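Home Shop Bakeware Recipes Stockists Contact

Category: Baking > Tins & Molds

Golter Loaf Tin, 20 cm

Heavy steel, folded corners, no seams for batter to creep into. Good for banana bread, pound cake, small rye loaves. Holds a full batch of our lemon drizzle with a bit of room at the top – don't go over two thirds though.

Not non-stick. Grease it or line it. Butter and flour is fine, paper is easier. Darkens with use, thats normal and it bakes better for it.

Sabina Bednárik tested this one for us against the old Koubek tin. Same recipe, same oven. Golter came out with a darker crust and straighter sides. Koubek was lighter to lift. She kept the Golter.
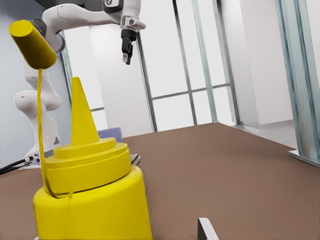 Care

Hand wash, warm water, soft sponge. Dry right away or it will spot. No dishwasher, no steel wool. Rust spot? Rub with a little oil and salt, rinse, dry in a warm oven.

Shipping

In stock again as of June – 151 left. Goes out from Wisberg in two working days. Last orders for the holidays 21st December. Lids sold seperately, see Berkunitz range.

Bulk orders for bakeries and schools, ask for Angus Gunn.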